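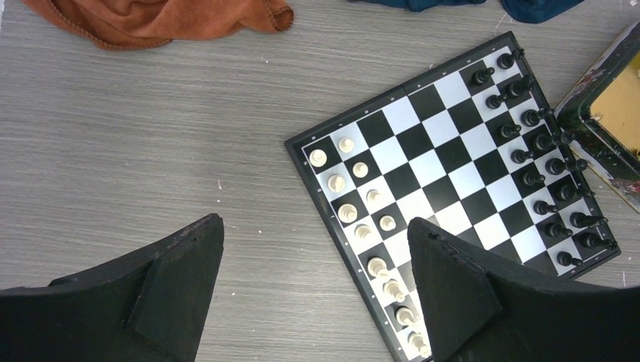
Hi Tuulikki,

I owe you the January update on the chess tables, so here goes. You asked for "not a novel" last time and I'll do my best, but there's quite a bit to tell!

**The sets**

The Flotton money went mostly on folding magnetic boards, and I'm so glad we went magnetic. We bought 18 of them. The old sets were a nightmare every time somebody bumped a table (I bumped plenty myself), and with the new ones a game mostly survives an elbow. They fold down the middle and the pieces travel inside, so the whole lot fits in two crates that I can get up the Nurnow stairs on my own. The black and white squares are nice and crisp too, which matters more than I expected. Our older players had been complaining for ages about the brown-on-slightly-less-brown boards and they were right.

A couple of gripes, to be fair. The pieces are glossy, and under the ceiling lights at Nurnow the shine gets annoying by the end of an evening. I've started switching off the row nearest the window and it helps. The printing along the edge of the board is also tiny. When I'm teaching notation to beginners I end up calling out "the e file, no, the other e file" and pointing, so I made a big paper sheet with the letters and numbers and taped it up on the wall. It's ugly but they use it.

**Money**

Of the 600 you gave us for equipment, 100 is still unspent. I'd like to hold it for spare pieces if that's all right with you. We've already lost one black knight and a white pawn (both from the same box, so I have my suspicions about the sofa at Akbulut). The supplier sells replacement bags but only in full sets, which is a pain, so I want to wait until there's enough missing to make it worth it. Receipts are in the folder, apart from the one for the crates, which I have to dig out of my coat.

**The beginner sessions**

We're running two a week now, an afternoon one at Akbulut and an evening one at Nurnow. The evening one starts at 6:30 and it's the busier of the two. Our best turnout so far was 13 players, and that was in awful weather!

I've changed how I start people off. I used to set everything up before anyone came in, all very neat, and then talk for far too long. Now each pair gets a closed box and sets up the board themselves. White square in the right-hand corner, rooks on the ends, queen on her own color. It takes forever the first time and people swap the king and queen constantly, but by the third week they're doing it while chatting about something else and I've hardly had to say a word.
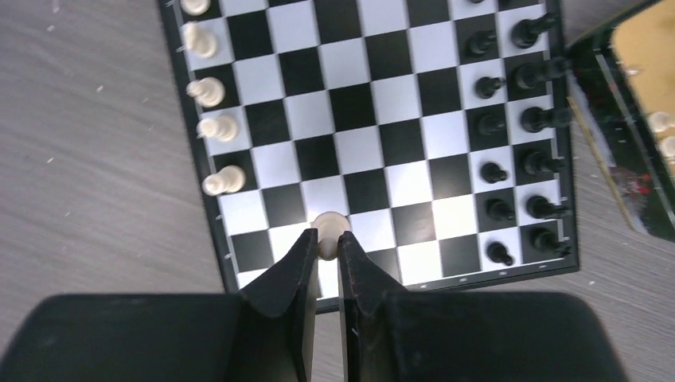

After setup we do pawns for a whole session. Just pawns, one side against the other, first to get one across wins. Santeri Jääskeläinen suggested it back when we were planning and I thought it sounded dull, so I have to eat my words here, because it's the thing they ask for again. The kids like that it's quick, and the adults like that there's not much to remember. Then we add the knights, which is where the groaning starts.

I also had a go at "touch it, move it" with the evening group. Mixed results. Half of them loved the drama and the other half went so quiet and careful that we only finished two games all night. I'll keep it for the more confident tables for now.

**What didn't go so well**

The Grandholm visit fell through. Their hall was double-booked and they could only offer us a slot at 8 in the morning, and I couldn't get anyone to say yes to that (me included). They've promised to look at dates in spring. I'd told you we'd have done it by now, so I'm sorry about that one.

Attendance at Akbulut is also up and down. Some afternoons every board is out and other afternoons it's me and two very patient sisters playing each other over and over. I think the time clashes with the swimming lessons. Santeri is going to ask about moving us half an hour later.

**Next**

I'd like to try a small friendly tournament before the end of the season, nothing serious, short games, with soup. We'd need to borrow clocks, or maybe just use phones. I also want to print a one-page starter sheet that fits inside the box lid, so people who take a set home for the week can look things up.

Could you let me know about the spare-pieces money when you get a minute? And if you know anyone with a few chess clocks in a cupboard, please send them my way!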